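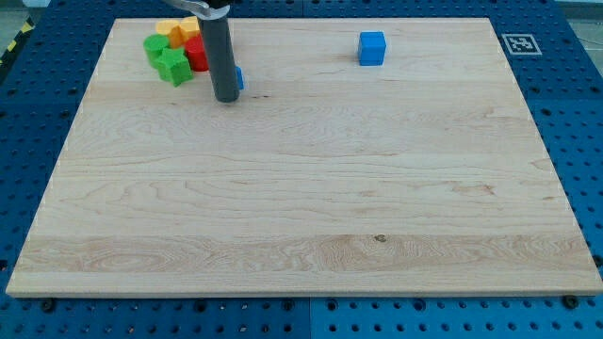

Incidencia 1205
Asunto: esquelas con el horario del velatorio equivocado
Producto: Toder, módulo de publicación
Cliente: Funeraria Pendthorpe
Estado: cerrada
Abierta: 13 de diciembre de 2018

Descripción del cliente
Las esquelas que enviamos desde Toder salen en la web con el velatorio una hora antes. En la ficha interna la hora es correcta. La familia Živković recibió visitas a las 16 h cuando el velatorio empezaba a las 17 h. Además, el apellido aparece como "?ivkovi?" en el aviso, aunque en el recordatorio impreso está bien.

Soporte, primera respuesta
Reproducido lo del apellido con una ficha de prueba. Lo de la hora no se reproduce en nuestra cuenta. ¿Pueden indicar qué zona horaria figura en Ajustes > Sede? Mientras tanto, conviene revisar cada aviso en la web antes de comunicar el enlace a la familia.

Cliente
En Sede pone "UTC". No lo hemos tocado desde que se dio de alta la cuenta en abril.

Soporte
Con UTC la web resta una hora en invierno y dos en verano. Cambien a "Europa/Madrid", guarden y vuelvan a publicar los avisos activos. Los archivados no se modifican.

Cliente
Cambiado. Hemos republicado 8 avisos y la hora sale bien en todos. El apellido sigue igual.

Soporte
El fallo está en la exportación hacia Irel, que enviaba el texto en Latin-1 y perdía la Ž y la ć. Pasada a UTF-8. Hay que esperar 10 minutos y pulsar "Reenviar" en la ficha. Irel debe devolver código 200; si devuelve otro, copien aquí el mensaje completo.

Cliente
Devuelve 200. El apellido ya se lee bien en el aviso y también en el libro de condolencias. Los mensajes que había dejado la gente se conservan.

Soporte
Se cierra la incidencia. Queda pendiente por nuestra parte que las cuentas nuevas pidan la zona horaria en el alta.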